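Guides > Home robots > Testing a kitchen pick-up task
August – by the Gruvura workshop desk

Can a machine tidy your kitchen yet? Partly. Before you believe any video, including ours, run a small test in simulation. You need one arm model with a two-finger gripper, one room and one object. We use the Sketumano simulator, but the steps are the same in others.

Step 1. Choose a round object. Boxes are too kind to the gripper, and real kitchens are full of jars and cups.

Step 2. Put the camera close to the gripper, so you can judge the contact between finger and object. From far away every grasp looks good. 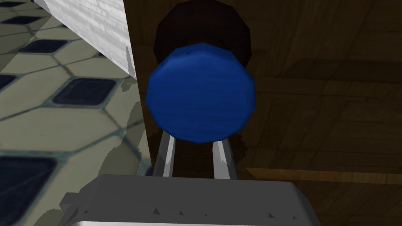 Step 3. Close the fingers slowly and wait 3 seconds before you lift. If the object turns in the grip, lower the approach and begin again.

Step 4. Repeat it 40 times and move the start position a little each time. Write down every failure, also the ugly ones. In our last round we had 16 failures, and most of them came from a bad angle – the force was fine.

Step 5. Change the floor texture and the light, then repeat step 4. Many policies learn the floor more than the object.

If your numbers stay the same after step 5, you can try a real arm. For loading a dishwasher or folding towels, I would still wait.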